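4. Registro de piezas en el inventario de patrimonio Imel

Antes de empezar, compruebe que su cuenta tiene permiso de edición sobre la colección. Las cuentas de consulta ven las fichas, pero no el botón Nueva pieza.

1. Abra la colección y pulse Nueva pieza.
2. Escriba el número de inventario tal como figura en el libro de entrada, sin espacios. El sistema admite hasta 1,000 fichas por lote.
3. Elija la procedencia en la lista. Si el yacimiento o el templo no aparece, seleccione Pendiente y anótelo en Observaciones.
4. Rellene el campo Estado con uno de los valores previstos: íntegro, dañado, desaparecido.

Nota: una pieza marcada como desaparecida deja de poder borrarse - solo se puede corregir. 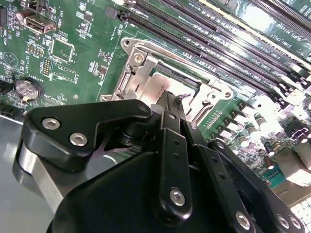
Maldonado, 23 de abril de 2025

Con la versión 2 cambia el orden de los pasos siguientes. Los lotes creados en diciembre conservan el formato antiguo y deben convertirse antes de continuar.

5. En el menú Lote, pulse Convertir. El lote de prueba, de 1,033 fichas, tarda casi 2 minutos y debe dividirse antes de guardarlo.
6. Revise las fichas señaladas en amarillo. El aviso 304 indica que falta la fecha del último examen.
7. Guarde y cierre la sesión.

Precaución: no cierre la ventana durante la conversión. Si se interrumpe, restaure la copia del lote y repita el paso 5.

Las solicitudes de permiso se dirigen a Yamila Ulloa; las denuncias de expolio, a Emil Imhof, con el número de inventario en el asunto.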